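Seed swap season is almost here!

The Girbridge seed library opens its drawers again on 21 November 2018, and we can't wait to see what everyone saved this year. September was warm and dry, which made for wonderful beans – some of the pods that came in were so crisp they split open in your hand. Guilan Hou has already dropped off 8 kinds of pole bean, along with a purple-streaked one that she grew up eating and has never found in a catalog.

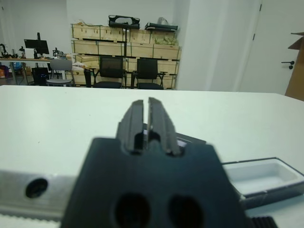
Close up at the tabletop.

If you're bringing seed to share, please put it in paper envelopes and write the plant name and the year on the front. Tomato seed needs to be fully dry before it's sealed up. Ruoxi Luo ferments hers in a jar for four days, rinses it in a sieve and spreads it on a plate, and her Melnyk paste tomatoes (huge, meaty, fantastic in sauce) come up strong every spring. She has promised us 100 seeds, so two packets is the limit on those!

Squash is trickier. Different kinds cross so easily that we only take seed from hand-pollinated fruit – but do come and talk to us if you'd like to learn how, it's great fun and all you need is a bit of tape and an early morning.
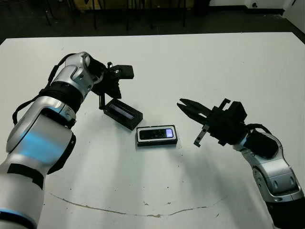
Can I take seeds home if I have none to share?
Of course you can. Take what you'll plant, and if something does well for you, save a little of it for next year's drawers.

Lettuce, kale and the Dillent peas are all in good supply, and there's plenty of dill too.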